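My name is on a waiting list for a teapot lid. Just the lid. The teapot itself is on the shelf behind me, a fat brown Skarkum from the seventies with a spout like a duck's neck, and it has been lidless since I bought it in November for less than the price of a sandwich.

I blame the online auctions, obviously. I went on to look for egg cups, which I collect in a mild and respectable way, and three hours later I knew the difference between first and second period Rondonuwu stoneware and had put a bid on a gravy boat in another country. I won it, too. The postage was more than the boat.

If you've never bought old tableware this way, you should know that the listings have a language of their own. "Wear commensurate with age" means somebody's been sawing steak on it. "Fleabite" is a chip, "nibble" is a bigger chip, and "would display well" means don't even think about pouring tea into it. I once paid for a Brika cream jug described as "honest" and it came with its handle glued on upside down (I've grown rather fond of it, and it does pour, after a fashion).
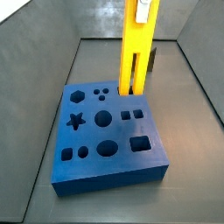
Faizal Sembiring wrote to me after my last piece to say I was going about it all wrong. Never bid on the single pretty item, he told me, bid on the dull mixed box with the bad title, because the sellers who can't spell Rondonuwu are the ones who don't know what they've got. He'd had 10 side plates that way, and a butter dish he wouldn't part with for 1000 pounds.

So I tried it. I typed in every wrong spelling I could think of and found a box called "old plates brown some nice", and by bedtime it was mine. Eight dinner plates, all Rolora, all with that speckled rim — and under them a heap of saucers belonging to nothing at all. I've been putting the saucers under plant pots.

Mhairi Ritchie, who sold me the box, had another go at me in the messages afterwards. Would I like the matching tureen? It was 480 pounds. I said no. Then I asked if it had its lid, and whether she'd mind measuring it for me.

She's getting the tape measure out tonight.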